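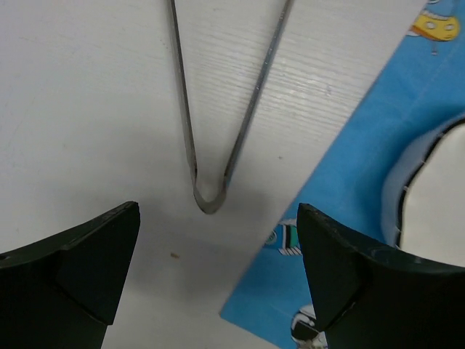 The Serkach count began at 7:40 in the evening, in the hall behind the library, with two tables and one working outlet.

Shakuntala Goel had the procedure on a clipboard. Each ballot was unfolded, read aloud, shown to the observer from each campaign, and placed in a tray. Trays held 200. A full tray was initialed, banded and moved to the second table. The procedure ran to four pages and she had written three of them, after the recall election, when a band had snapped and the trays had been mixed.

Anežka Michalík was the observer for the Rawat campaign. She had been a paid organizer for the first part of it and an unpaid one since February. She sat on the left side of the table with her hands in her lap, as page two required.

"Rawat," said Goel, and turned the ballot.

"Seen," said Michalík.

"Seen," said the man from the other side. He wore a Usport jacket zipped to the chin. The heat in the hall was on a timer and the timer had run out at six.

The seat was district council, the short term, two years left on it. The issue was the Grindero plant. Grindero wanted the river road widened for its trucks and had offered to pay for half. Rawat had said the offer should be refused until the other half was accounted for. She had said this at every stop, in the same words, from a card. Michalík had typed the card. She had suggested a joke for the opening and Rawat had crossed it out.

At 9:15 the first table was ahead of the second. Goel stopped reading until the second table caught up. This was on page three.

"You could keep going," said the man in the jacket.

"No," said Goel.

He got up, walked to the radiator, put his hand on it and came back.

Michalík kept her own tally on an index card, in pencil, in groups of five. She had been told not to. The campaign office wanted calls on the half hour and she had made none of them. The phone was in her coat and the coat was on a hook by the door, which page one allowed.

The last tray was not full. Goel read it at the same speed as the others. One ballot had both names marked and a drawing of a truck in the margin. She showed it to the left, then to the right, and set it in a separate envelope.

"I'd call that ours," said the man. "It's a truck."

"It has a line through it," said Michalík.

"That's the axle."

"Spoiled," said Goel, and wrote the time on the envelope.

The total was 1,402 valid ballots. Goel added the columns downward, then upward, and passed the sheet to the second table, where it was added again. Michalík looked at her index card. It differed from the sheet by one. She went through her groups of five and found a group with six strokes in it.

Goel signed. The man in the jacket signed, pressing hard enough to mark the page beneath. Michalík read the numbers once more before she took the pen. The margin was 400, and it was not in Rawat's favor.

"Is there anything you want noted?" said Goel. There was a box for it.

"No."

Goel drew a line through the box so that nothing could be added later. Michalík put on her coat. The phone had eleven messages on it. She walked as far as the river road before she called.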